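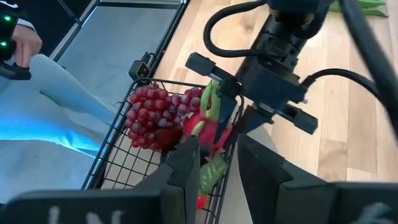
Grapes, dragon fruit and greens in the wire basket

Forum: Kitchen Storage and Produce
Topic: Wire baskets for fruit – does the "airflow" thing hold up?
Views: 1147

mudroom_pete
Every storage article I read says to get produce out of the bag and into an open wire basket so air can move around it. I've been doing it since March and I'm not convinced. Grapes go wrinkly on me by the second day and the greens flop before that. The basket in the picture is the black grid kind, same idea as the Medura one everybody here keeps pushing. Has anyone compared it to a plain bowl, or are we all repeating what's on the tag?

talltale_409
Airflow is great for onions and potatoes. Grapes should be in the fridge, end of story. Your basket isn't the problem.

mudroom_pete
Then why is there a bunch of grapes on the front of every basket box in the store?

talltale_409
Because a basket of onions doesn't sell baskets.

casserole_math
I'd worry more about the stacking. You've got a dragon fruit right up against the grapes and a leafy thing down below. Wire is hard on soft fruit. I had the Mahrous version for over a year and everything on the bottom came out with a grid pressed into it. Peaches were the worst. I ended up lining it with a dish towel, and at that point there goes your airflow.

ginger_root_beer
Disagree on the dents. I've had wire baskets in two kitchens and never had a problem with anything firmer than a peach. Dragon fruit has a thick skin, it can take it. Those pointy scales, though, I'd keep them away from the grapes.

casserole_math
The scales are floppy. They're not going to pop a grape.

ginger_root_beer
Fresh ones, maybe. Let it sit a few days and the tips dry out.

oldporchlight
Is that red bit under the greens a pepper or a strawberry? If it's a strawberry I'd fish it out today. One bad berry at the bottom and you won't find it until you smell it.

mudroom_pete
Good eye. I'll check. Whatever it is, it needs to come up top.

nosaltplease
Somebody always brings up the Protbridge liners in these threads, so let me get it over with. I bought a pack of 30. They're mesh. You are paying for mesh to put on top of mesh. I saw no difference at all with lettuce, and I tried it side by side on the same counter.

talltale_409
What did the lettuce do?

nosaltplease
Died at the same speed in both.

ginger_root_beer
I like the liners for crumbs and onion skins. Wouldn't call them a scam.

nosaltplease
Crumbs isn't what the package says they're for.

oldporchlight
My own routine, take it or leave it. Grapes unwashed in the fridge, in the bag they came in. Greens in the drawer with a paper towel. Dragon fruit on the counter if I'm eating it soon, otherwise fridge. The basket gets bananas, citrus and garlic. I still like a wire one because I can see what's in it – I just don't expect it to keep anything alive.

mudroom_pete
So it's a nice way to look at fruit. I can live with that, but I'd like the tag to say so. The Prustska one at my store claims "up to 200% longer freshness" and doesn't say longer than what.

casserole_math
Longer than leaving it in the car, probably.

talltale_409
Try one bunch split in half, part in the basket and part in the fridge, and post back. I'm betting on the fridge.

mudroom_pete
Fine. Buying grapes tonight.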